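About us

Hello, and welcome to Plerkunley! I'm the one who answers the emails, mixes the wax and sweeps up at the end of the day, so if you've written to us you've most likely had a reply from me.

We do up second-hand wooden furniture. Cabinets mostly, with the odd bookcase or bedside table when something nice comes along. I started in my own back bedroom with one tin of polish and a chest of drawers I'd paid £40 for (far too much, the bottom was falling out of it), and when that room got so full I couldn't open the window I took the hint and rented a proper workshop on Trollis Lane. I've been here ever since, with a kettle, a radio and a great many hinges.

People ask about the name. Plerkunley was what my family called the cupboard under the stairs when we were small, and I couldn't tell you why. It's a silly word, but it's easy to find online!

What I really love is a small cabinet with doors. You can keep your books on the top, shove all the things you don't want visitors to see behind the doors, and the room looks tidy in five minutes flat. I like a warm honey-brown finish best, and I like a shelf inside – one big empty space just turns into a heap, in my house anyway.

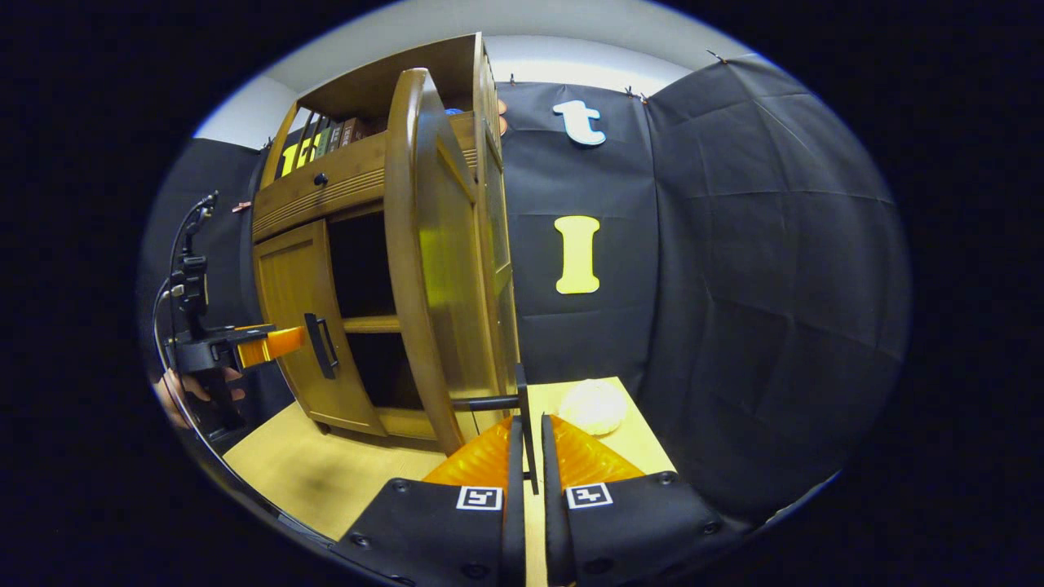
Honey-brown wood, doors below and a shelf inside. 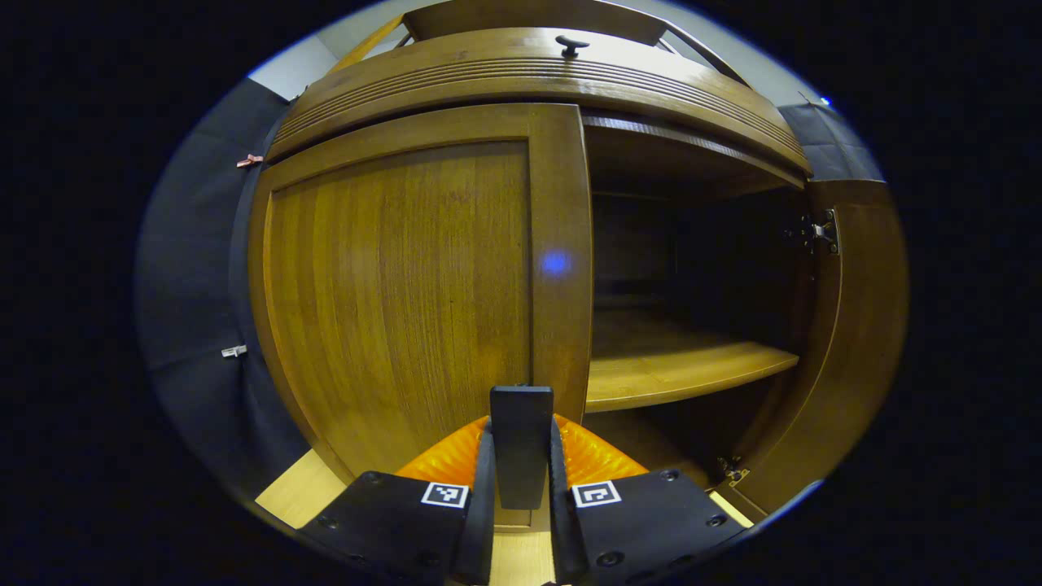

Every piece that comes in gets the same going-over. I empty it, hoover it, take out the drawers and have a good sniff (you'd be amazed what a drawer can smell of). Then I open and shut each door until I'm happy with the way it swings. Loose screws get tightened and worn ones swapped. After that it's a wash, a light sand where it needs it, and two coats of Heltance, our own wax, which I make up in small batches and also sell by the tin. It takes a full day to harden, so please don't ask me to hurry it – I've tried and you get fingerprints.

I'm not fussy about getting rid of every mark. If a door has a little dent in it I'll usually leave it be, and I'll tell you about it before you buy.

We've sold 422 pieces so far, and 223 of those were cabinets, so you can see where my heart is. I keep a ledger with every one of them in it and I'd love to get to 1000 before my knees give up.

Our knobs and pulls come from Lazarević, a small family workshop that still turns its wooden ones by hand. If you fancy changing the handles on something, ask, as there's a whole box of them under the bench and I enjoy any excuse to tip it out.

The workshop is open most mornings, but do send a message first in case I'm out collecting. We close for the last two weeks of August. Parking is on the lane, and there's one step at the door.

Page last updated 2023-08-15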